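Flivthorpe Film Board > Horror and thrillers
Started by Qistina Osman, August

Has anyone here seen Estrella? I watched it last night at the Walla and I cannot decide about the ending.

Qistina Osman, 21:06
The film is 106 minutes long, and for me the first 30 are the best. The two sisters in the lighthouse hardly speak, and you are still afraid for them. Then the uncle arrives and explains everything. I was a little sad about it.

plollitz27, 21:30
I disagree. Without the uncle you would not understand why the younger sister keeps the door locked. He is needed.

Qistina Osman, 21:41
Needed, maybe, but not for so long. His speech by the stove could be half the length. The sound was also very low in my row, so perhaps I missed some words.
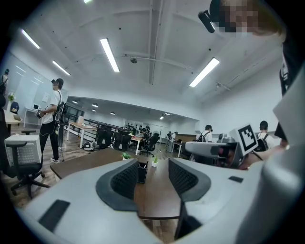
Zachary Melnyk thought the speech was the whole point, as the uncle is lying in nearly every sentence of it. Watch it a second time, he wrote, and look only at the older sister.

Qistina Osman, 22:15
I did not think of that. I will go again, but I still prefer the silence.

Recent threads
Subtitles or dubbing?
Best horror under 90 minutes
Walla late shows

Contact the moderators | Back to top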